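액세서리 몇 개를 흰 종이 상자 하나에 같이 넣어두고 쓰는데 괜찮을까요?

맹우진
2019.04.28 · 생활/정리수납

안녕하세요. 액세서리 정리 때문에 여쭤봅니다.

따로 보석함은 없고, 뚜껑을 연 흰색 종이 상자 하나를 탁자 위에 놓고 씁니다. 탁자에는 줄무늬 매트랑 분홍색 매트를 깔아놨고 상자는 그 사이에 둡니다. 상자 안쪽은 그냥 연한 갈색 종이 그대로이고 칸막이는 없습니다. 지금은 나무 구슬 팔찌, 검은색 반지, 작은 검은색 기기처럼 자잘한 것들을 같이 넣어둡니다.

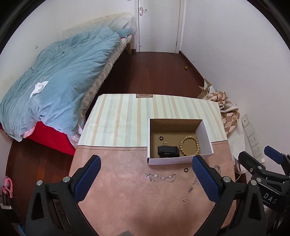

문제는 목걸이입니다. 은색 체인 목걸이가 두 개인데 하나는 얇은 줄에 작은 투명한 알이 띄엄띄엄 달린 것이고, 다른 하나는 고리가 더 굵고 펜던트가 달려 있습니다. 둘을 상자에 같이 넣으면 며칠 지나서 꼭 엉킵니다. 2월에는 얇은 쪽을 풀다가 고리 하나가 벌어져서 수리를 맡겼습니다. 그 뒤로는 겁이 나서 매트 위에 그냥 꺼내놓고 지냅니다.

궁금한 점은 이렇습니다.
칸막이 있는 보관함을 꼭 사야 하나요, 아니면 지금 상자를 고쳐서 써도 되나요?
나무 구슬 팔찌를 금속이랑 같이 둬도 되나요?
천 매트 위에 은을 계속 꺼내놓으면 색이 변하나요?

서랍 깊이가 14cm라서 큰 보석함은 안 들어갑니다. 둠라오에서 나온 3단짜리를 봤는데 높이가 15cm라 포기했습니다.

아마도 마글라야
채택된 답변

지금 상자 그대로 쓰셔도 됩니다. 보관함을 새로 살 필요는 없어 보입니다.

먼저 목걸이는 잠금고리를 반드시 채운 다음에 넣으세요. 고리가 열려 있으면 끝부분이 다른 줄 사이로 들어가면서 엉킵니다. 그리고 하나씩 작은 지퍼백에 넣되, 잠금고리 쪽 끝을 지퍼백 밖으로 조금 빼놓고 입구를 닫으면 줄이 안에서 잘 안 꼬입니다. 대신 이렇게 하면 완전히 밀폐는 안 되니까 오래 안 차실 것은 전부 안에 넣고 공기를 눌러 빼고 닫으세요. 지퍼백은 동네 잡화점에서 한 묶음에 1000원이면 삽니다.

칸막이는 두꺼운 종이를 상자 높이보다 조금 낮게 잘라서 십자로 끼우면 됩니다. 풀칠은 안 해도 됩니다. 한쪽에 기기, 한쪽에 팔찌, 한쪽에 반지, 나머지 한 칸에 지퍼백에 넣은 목걸이를 두시면 됩니다. 기기는 가능하면 따로 빼는 게 좋습니다. 무게가 있어서 상자를 옮길 때 굴러다니면서 다른 것을 긁습니다.

나무 구슬은 금속이랑 같은 상자에 있어도 큰 문제는 없습니다. 물이나 향수가 묻었으면 마른 천으로 닦고 말린 뒤에 넣으세요. 줄이 고무줄이면 걸어두지 말고 눕혀서 두세요. 늘어납니다.

은은 매트 때문이라기보다 공기 때문에 변색됩니다. 꺼내놓는 시간이 길수록 빨리 검어집니다. 도금 제품이면 은 세척액에 담그지 마시고 부드러운 천으로만 닦으세요. 알이 달린 쪽도 담그는 건 피하시고요.

작은 반지나 참은 매트 위에 두면 매트 털 때 같이 날아갑니다. 저는 그렇게 하나 잃어버렸습니다. 뚜껑 있는 작은 통에 넣으세요.

레프테리스 크세노스

그냥 벽에 거세요. 고리 붙이고 걸면 안 엉킵니다. 저는 플룬다리에서 파는 500원짜리 접착 고리 쓰는데 아직 안 떨어졌어요. 벽지에는 잘 안 붙으니 옷장 문 안쪽에 붙이시고요.

제리코 탄

윗분 말씀대로 걸어두는 게 편하긴 한데 펜던트가 무거운 목걸이는 접착 고리가 떨어지면 같이 떨어집니다. 저는 빨대를 씁니다. 목걸이 한쪽을 빨대에 통과시키고 잠금고리를 채우면 줄이 펴진 채로 있어서 안 꼬여요. 얇은 체인에는 잘 되고 굵은 체인은 빨대에 안 들어갈 수도 있습니다. 굵은 건 원래 덜 엉키니까 종이에 싸서 두면 됩니다.

그리고 이미 엉켰을 때는 당기지 말고 평평한 데 놓고 바늘 두 개로 매듭 가운데부터 벌리세요. 베이비파우더 조금 뿌리면 더 잘 풀립니다.

맹우진 (질문자)

답변 감사합니다. 칸막이부터 만들어보고 얇은 목걸이는 빨대로 해보겠습니다. 옷장 문은 안쪽에 거울이 붙어 있어서 고리는 어려울 것 같습니다. 하나만 더 여쭤보면, 지퍼백에 넣을 때 습기 제거제도 같이 넣는 게 좋나요?

아마도 마글라야

김에 들어 있는 작은 실리카겔이면 충분합니다. 목걸이에 직접 닿지 않게 상자 구석에 하나 두시고 가끔 새 걸로 바꾸세요.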